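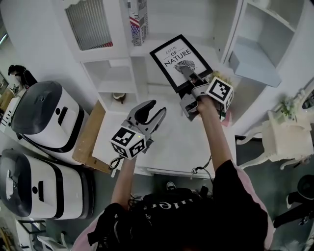
One reader wrote in to ask how an app knows what you want when you tap it, and whether there's a tiny person inside doing the work. I love this question, because I wondered the same thing when I was 8!

There's no tiny person (sorry). There's code. Code is a long list of instructions, and my job is writing those lists. Last June I worked on an app called Candora, where kids keep track of the books they've read. It has a big yellow button that says ADD. When you press it, your tablet notices where your finger landed and asks, "Is there a button in that spot?" If there is, it runs the instructions that belong to that button — open a new page, show the keyboard, wait for you to type.

All of that happens super fast. My ADD button has 10 instructions, and they're done before you've lifted your finger!
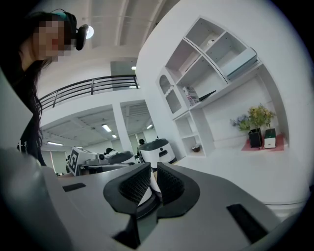
Now, what if you press it 2 times by accident? The first version of Candora added the same book twice. Oops! That kind of mistake is called a bug, and I had to go hunting for it. I read through 200 lines of code, drank too much cocoa, and found the trouble near the bottom. I'd forgotten to tell the button to take a little rest after each tap.

You can try being a computer at home. Ask a grown-up to write down the steps for making toast, then do exactly what the paper says and nothing else. If they forgot "take the bread out of the bag," well — the whole bag goes to the toaster! (Stop before that part, please, and leave the toaster unplugged.) Then fix the list together and try again.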